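Aula 6 – Demonstração manual e teleoperação (notas de apoio)
Disciplina: Aprendizagem por Demonstração, laboratório Veloso
Docente: Colette Vidal. Apoio às práticas: Selorm Sarpong

Versão rápida, falta rever a secção 5. Tragam dúvidas para a prática.

1. Onde ficámos

Aula passada: teleoperação com braço mestre. Operador move o mestre, o escravo copia. Vantagem – tudo o que se grava já é executável pelo robô, juntas incluídas. Desvantagem – lento, cansa, e o operador perde o tato. Com tecido nota-se logo: sem sentir a tensão puxa-se demais ou de menos.

Hoje: pinças de mão. A pessoa pega nas pinças e faz a tarefa diretamente, sem robô presente. Grava-se a trajetória de cada pinça, a abertura dos dedos e o vídeo. O mapeamento para as juntas vem depois, offline.

2. Tarefa de referência: roupa

Porquê roupa? Objeto deformável, estado difícil de descrever, obriga a usar as duas mãos. O Pascal Leclerc costuma dizer que uma caixa se descreve com seis números e uma camisa nem com 820. Exagero, mas fica a ideia.

Regras do protocolo Clilen, resumidas:
– uma mão por pinça, sempre; nunca ajeitar o pano com os dedos
– fechar os dois lados antes de levantar
– se uma ponta escapar, não parar a gravação: voltar a pegar e continuar (a recuperação tambem é dado)
– movimentos à velocidade normal, nada de câmara lenta

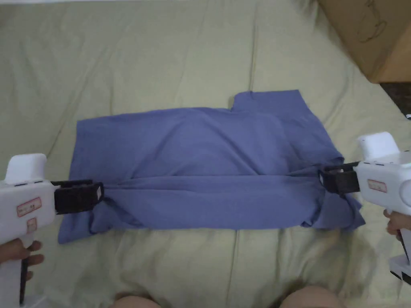 Fig. 1 – Camisa azul dobrada, presa dos dois lados pelas pinças de mão.

Reparem na faixa dobrada: perto das pinças o tecido torce e amontoa. Para a política isto é informação, a aparência do pano junto aos dedos muda conforme a quantidade agarrada. Quem só guarda a pose da pinça perde isto tudo.

3. O que se grava

Por cada pinça: pose 6D, abertura, imagem da câmara própria. Mais a vista da cabeça. Tudo no mesmo relógio – confirmar SEMPRE a sincronização antes de começar, no semestre passado perdemos 40 episódios com um desfasamento entre as duas mãos. O Hervé Lefèvre ainda recuperou alguns à mão, mas não contem com isso.

Vista da cabeça: contexto, onde está a peça, onde está a outra mão. Vista da pinça: contacto, quanto pano entrou entre os dedos. As duas completam-se. Numa dobra o pano tapa muita coisa à câmara de cima, na outra o fundo muda imenso e a rede tem de aprender a ignorá-lo.

4. Esticar antes de dobrar

Subtarefa mais útil para começar. Pega-se na borda em dois pontos, afastam-se as mãos até a linha de cima ficar quase direita, pousa-se. Parece trivial. Erros tipicos dos alunos:

a) pegar muito para dentro da borda – fica um bico de tecido acima da linha
b) afastar uma mão só, a peça roda
c) puxar até ao limite; em malha deforma e o pano foge dos dedos
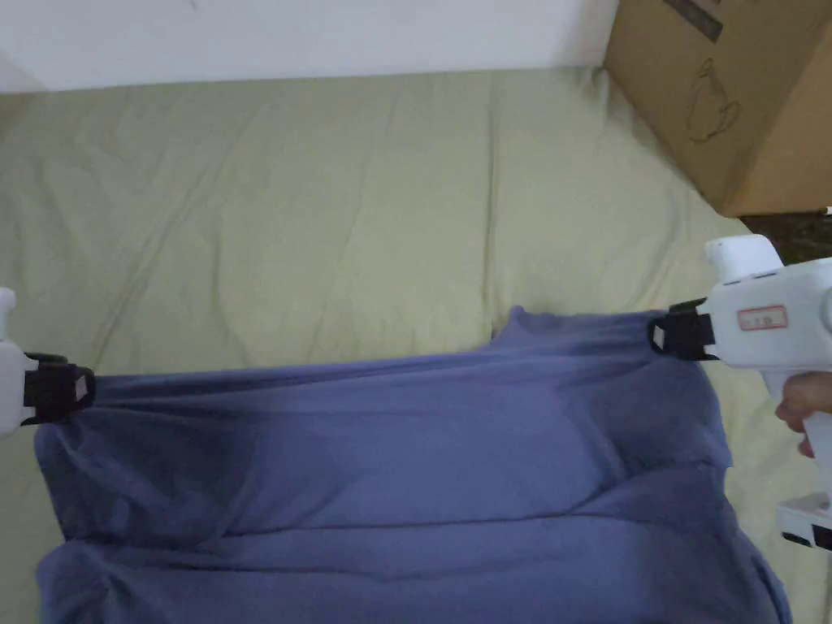 Quanto à tensão: não medimos força nestas pinças. O que temos é indireto, a distância entre as mãos e a forma da borda. Uma borda ligeiramente descaída serve perfeitamente, não é preciso linha reta. Florian Caron defende juntar um sensor de força em cada dedo; eu acho que para dobrar roupa ainda não compensa. Discutimos na prática.

Coordenação bimanual: gravar sempre a pose relativa entre as duas pinças, além da pose de cada uma no mundo. Se a cabeça da pessoa mexe (e mexe), a relativa aguenta-se melhor. Para a dobra propriamente dita usamos quase só a relativa + altura sobre a superfície.

Na câmara da pinça a lente é muito aberta, as paredes aparecem curvas. Calibrar antes de usar qualquer geometria! Para treino direto sobre a imagem pode ir sem corrigir, desde que o robô leve a mesma lente na mesma posição. Mudar a lente entre a demonstração e a execução é pedir problemas. Ver também o que fica atrás do pano: se todos os episódios tiverem o mesmo fundo, a política agarra-se ao fundo. 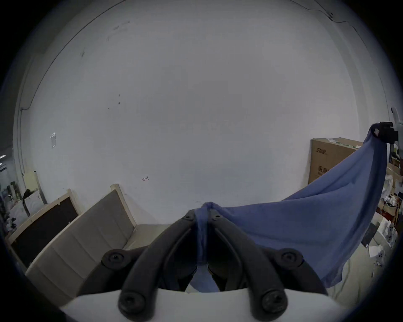 5. Da demonstração ao robô

(secção incompleta)

– filtrar: fora os episódios com perda de localização
– verificar alcance: a pessoa chega onde o braço não chega. Descartar ou deslocar a base
– velocidade: reproduzir primeiro a 70 % e só depois subir
– latência: comandos e imagens desalinhados no robô estragam uma política boa. Medir, não adivinhar
– 2 pessoas presentes no primeiro ensaio, uma com a mão na paragem de emergência

6. Para a prática

Cada grupo grava uma série da subtarefa «esticar» com as pinças de mão e outra por teleoperação, mesma peça de roupa. Comparar duração, falhas e suavidade da trajetória. Relatório curto, gráficos com unidades nos eixos por favor. Entrega em dezembro, na pasta Plilley do grupo. Reserva das pinças com o Selorm.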